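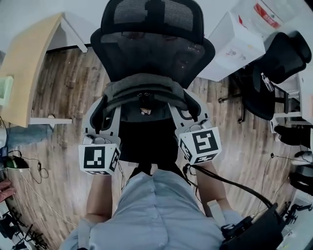 *A black mesh office chair with headrest and gray padded seat.*

## Workplace Furniture Renewal: Notice to All Departments

16/05/2023

The Facilities Office is pleased to report that the first phase of the furniture renewal program has been completed at the Jarnstead building. A total of 832 office chairs were reviewed between the start of the year and the end of last month. Of these, 168 were found to be beyond economical repair and have been withdrawn from use. The remaining chairs have been cleaned, adjusted and returned to their departments.

The review was carried out under the seating policy adopted last year, which asks every department to keep a current record of its desks, chairs and storage units. We thank the departments that sent in their records on time. Those that have not yet done so are asked to complete the short form on the staff site, where the previous version has now been removed.

### Replacement chairs

Replacement chairs will be supplied by De Graaf under the new framework agreement. Two models are available. The standard model has a medium back and fixed lumbar support. The second has a taller back with a headrest and is offered to staff who spend most of the working day at a desk. Both models come with adjustable armrests and a choice of casters for carpet or hard floors. Departments should check the floor type before placing an order, as casters cannot be exchanged after delivery.

Orders are placed by the department's furniture contact and not by individual members of staff. Each order should state the room number, the model, the floor type and the budget code. Orders received without a budget code will be returned. Delivery is currently taking almost 5 weeks, and we regret that urgent orders cannot be moved ahead of others except on medical grounds.

Staff who have a workplace assessment on file may be entitled to a different chair from those listed. In such cases the assessment should be sent to the Occupational Health desk, which will confirm the specification with the supplier. Please do not attach medical documents to the order form itself.

### Adjusting your seat

The Occupational Health desk has asked us to repeat its general advice on seating. A chair that has been moved from one room to another will usually need to be set up again for its new user.

- Set the seat height so that both feet rest flat on the floor.
- Leave a small gap between the front edge of the seat and the back of the knees.
- Bring the backrest forward until it supports the lower back.
- Set the armrests level with the desk, or lower.
- Where a headrest is fitted, adjust it last.

Staff are reminded that no chair is suitable for sitting in without a break for the whole day. Short periods of standing or walking are recommended, and meetings of more than an hour should include a pause. Printed setup cards can be collected from the Jarnstead reception desk.

### Faults and repairs

Faults should be reported as soon as they are noticed. The most common reports this year have concerned gas lifts that sink under load, followed by worn casters and loose armrests. A chair with a faulty lift should be taken out of use at once and labeled with the department name and room number. Labels are available from the stationery store on the ground floor. Chairs left in corridors without a label may be collected for disposal.

Staff should not attempt to open or repair a gas lift. Minor work, such as tightening an armrest or replacing a caster, may be carried out by the building team at no charge to the department.

### Chairs withdrawn from use

The withdrawn chairs have been sorted at the Bester depot. Usable parts, mainly casters and armrests, have been kept as spares, and the metal has been separated for recycling. We have been asked whether staff may buy withdrawn chairs for use at home. This is not possible, as the chairs did not pass the safety check.

A separate sale of surplus desks and low cabinets is planned. These items are in sound condition but no longer match the standard sizes. Details of prices and collection times will be sent to department offices – buyers will need to arrange their own transport.

### Next phase: Grirkden

The second phase will begin in September at the Grirkden site, where 128 workstations are to be reviewed. The work will be done floor by floor, starting with the reading rooms and ending with the administrative offices. Staff at Grirkden are asked to clear personal items from chairs, desks and the space underneath before the team arrives. Items left behind will be placed in a labeled box and kept at the site office.

Height-adjustable desks will be included in the Grirkden review. Each desk will be raised and lowered through its full range, and power cables will be checked for wear. Equipment standing on the desk will need to be moved, and departments with large screens or shared printers should contact the building team in advance. A schedule showing the order of the floors will be posted at the main entrance and on the staff site.

Questions about orders or repairs should be sent to the Facilities Office, with the building name and room number in the subject line.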